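Clorkitz opens shared bench room in Wulthorpe

Clorkitz has fitted out a shared bench room in Wulthorpe for small repair and craft jobs. The room covers 600 square feet and is open to residents from 2 p.m.

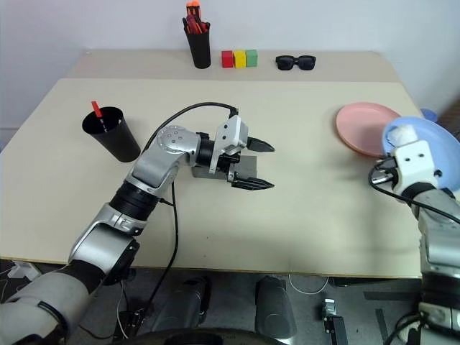
WULTHORPE, October – Each table has a raised strip at the back for small items. Hand tools are kept upright in black cups, and plates are set out on the main surface. Keith Henare, who planned the layout, said the strip keeps the work area clear. Bookings are handled by Jomar Ambrosio at the front desk. A table costs $80 a month.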